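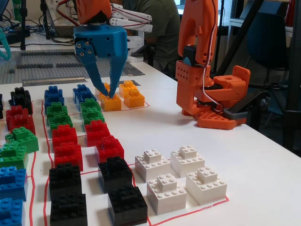
Skotholm Gig Listings is a table of 516 punk, hardcore and metal shows, typed up from flyers and weekly listing posts. Read the genre column with suspicion. Most of the sources never said what a band played, so I filled it in from song clips, band logos and what the promoter usually books. Toy bricks can be sorted by color into areas with thin red lines drawn around them, and a yellow stack is yellow whoever does the sorting. Bands don't work like that. Half of what I marked "metalcore" would get me an argument at the bar.

Jan 27, 2019
By Miłosz Wróbel

What you get

shows.csv has one row per show: date, venue, headliner, supports, door price, age limit, source. venues.csv covers 12 venues, with every spelling I came across. flyers.csv lists 300 flyers by number, and the source column in shows.csv points back to it wherever a flyer exists. If there's no flyer, the source is a listing post and you should trust it less.

Door prices are what was advertised. I have paid more than the flyer said often enough that I wouldn't build anything on that column.

Known problems

A row means a show was announced. It does not mean anybody played. I only marked a cancellation if I found a post saying so, and small promoters tend to delete the event and hope people forget. Prirnelum are down for two farewell shows and then a third one in December, and as far as I can tell the first was never a farewell.
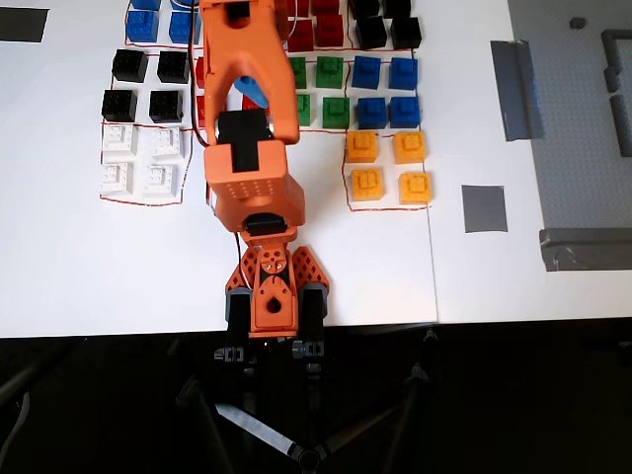
Supports are the weakest part of the table. Flyers give the headliner the big letters and shrink the rest, or print "plus guests" and leave it there. It's the same trouble you get with an orange robot arm reaching across a layout of toy blocks: the thing in the middle is easy to make out, and it partly covers some of what's behind it. I left the supports field blank where I couldn't read a name. Blank means unknown. Please don't count it as a show with no openers and then publish a chart about the death of the local scene.

Rerko moved across the street and kept its name. Both addresses are in venues.csv under separate ids, and shows from the month of the move may carry the wrong one. All-ages matinees at Annamalai are sometimes merged with the evening show on the same bill. I split the ones I noticed.
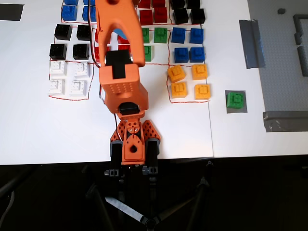

2 min read

Using it

Fine for looking up who played with whom, or for settling a date. I wouldn't use it to measure how busy the town was. The listings got better at the same time as I got keener on saving them, so any growth you find is probably me.

Corrections are welcome if they come with a flyer or a dated post. "I was there" has been wrong too many times, including when I was the one saying it. Changes go in changes.txt with the old value kept next to the new one.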